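Speaker notes, student robotics evening, Apr 10, 2018
Letay Tsegaye and Sumeya Sisay, Wolde Robotics Club
Twelve minutes plus questions. Sumeya has the clicker.

Opening (Letay)

Thank the school for the gym. Say who we are: grade 11, second year in the club, both on the chess project, which the rest of the club calls Vistano. The goal is an arm that can set up a chess game from a board in any condition, then play the moves a person calls out. We are working on the set-up part first. Playing comes later, and we will say so early so people don't wait for it.

Mention that neither of us is a strong chess player. It hasn't mattered much so far.

Why chess (Letay)

The squares are all the same size and the rules for where things start are known to everybody. You can check the result by looking. A magnetic set also means a piece that is put down close to the middle of a square tends to stay there. The drawback is that the pieces are small and shiny, and the black ones on black squares are hard for the camera to pick out.

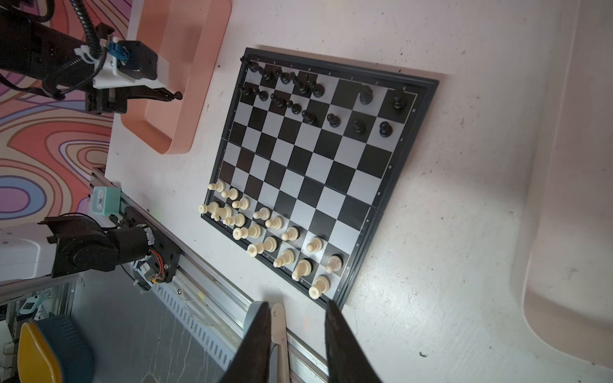 Grasping is where most of our time has gone since the fall. The program first has to decide what is standing and what has fallen, and it treats those as two separate jobs. A standing pawn gets picked up from above by the head. For a tipped piece the arm needs to know which way it is pointing. The white king or queen lying across its square has its crown to the left, so the fingers should close across the body and then turn it upright. The black pieces bunched at the far corner are harder, because they overlap from the wrist camera's angle and the program reads two as one. Our fix is to start with pieces that have open squares beside them and leave the clusters until the end.

(Pause. Ask if anybody at the back can't see the screen.)

Numbers (Sumeya)

We have logged 3,009 grasp attempts. Of those, 1,083 were on pieces lying down. Go slowly here and repeat the second number. The labels were done by hand in Clodex, a tool a former member wrote, and it took over 133 hours between the two of us. Knights were the worst to label. We disagreed on which way they faced and ended up writing a rule on the whiteboard: nose direction, ignore the base.

Budget question will come up. The club had $2,000 for the year and most went to motors and cable.

What went wrong (Sumeya)

The first planner, Flotutum, moved too low between squares and knocked over pieces it had already placed. We raised the travel height and it got slower. We kept it slow.

Lighting in the shop changes in the afternoon. We now recalibrate colour before each session.

Next steps (both)

Bishops and pawns still get mixed up from directly overhead. Letay is trying a second view from the side. Sumeya is working on the hand-off between arms so a piece can be passed across the board. We hope to have both ready for the regional meet in May.

Questions. If someone asks about code, it's on the club drive and Letay will send the link. Leave the last slide up with the email address.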